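Sarkville Snack Shelf
October 3, 2026
Posted by sarkvillesnackshelf

I'm redoing the snack table at the shop this week. Posting as I go, mostly so I remember how I set it up.

The old setup was one big basket by the register. Everything sank to the bottom. People dug around in it, gave up and bought gum.

I bought a clear tiered stand from Plosa. It came in 5 pieces and the instructions were one drawing. The steps slide into slots in the side panels. Push hard. I was too gentle the first time and one step popped out when I set a jar on it.

Peel the protective film before you put it together. I did it after and there is still a strip stuck in one of the slots. I've tried a fingernail and a butter knife. It can stay there.

It took me 45 minutes to build, and that includes taking it apart once.

Next part is deciding what goes where. My rule for now is that candy bars go flat along a step and small boxes stand up. Big cookie boxes don't really belong on a stand like this but I want them near it, so I'm trying a few spots.

I'm also trying a flat tray next to the stand for loose pieces. Single mints, wrapped caramels, whatever comes in bulk from Hsueh. Those used to be the stuff at the very bottom of the basket.

Tried the first few things this morning to get a feel for the spacing.
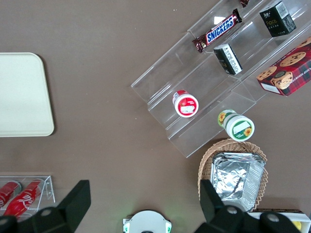

Snickers on the clear stand, chip cookies at the right, cream tray still to be filled.

I like that the table color comes through the steps. I was worried the stand would look like a big block of plastic and it doesn't. It will show every fingerprint though, so there's a cloth in the drawer now.

Round containers are a problem. Anything shaped like a can wants to roll if you lay it down. On their side you can see the lid, but upright they take up less of the step. I'm leaning toward upright, at the ends.

Small boxes tip. The steps are slick and a light box moves if you bump the table. I cut some clear shelf liner into strips — the grippy kind from the kitchen aisle — and I'm going to put one strip on each step. Should be hard to see once there's product on top.

Prices. I had stickers on everything before and I hated doing it. With steps I can put one tag on the front edge of each and keep everything on that step the same price. That means sorting by price first and by type second, so a few things will end up next to odd neighbors. Fine with me.

The table itself is staying. It came from the Musden store when they closed and it's the only flat surface in here that doesn't wobble. I moved it 10 inches to the left so the door clears it.

A couple of people asked about cookies. Yes, I'm keeping them. They sell better in the fall than anything else I carry, apart from coffee. I might put the boxes flat on the table with the front facing the register.

Still to do: liner strips, tags, fill the tray, find a home for the old basket. It's a decent basket. Probably umbrellas.

If the stand works out I'll get a second one for tea. That's it for tonight.

Comments

plainrice_: Museum putty works for the light boxes too. Tiny dot on the bottom. Comes off clean.

corner_of_elm: Please keep the caramels by the register, I never remember them until I'm paying

tworedmittens: Does the Plosa one scratch easily? I had a different brand and it looked cloudy after one summer.

sarkvillesnackshelf: @tworedmittens Too early to say. Only using a soft cloth on it so far.

oldmillbaker: umbrellas is a good call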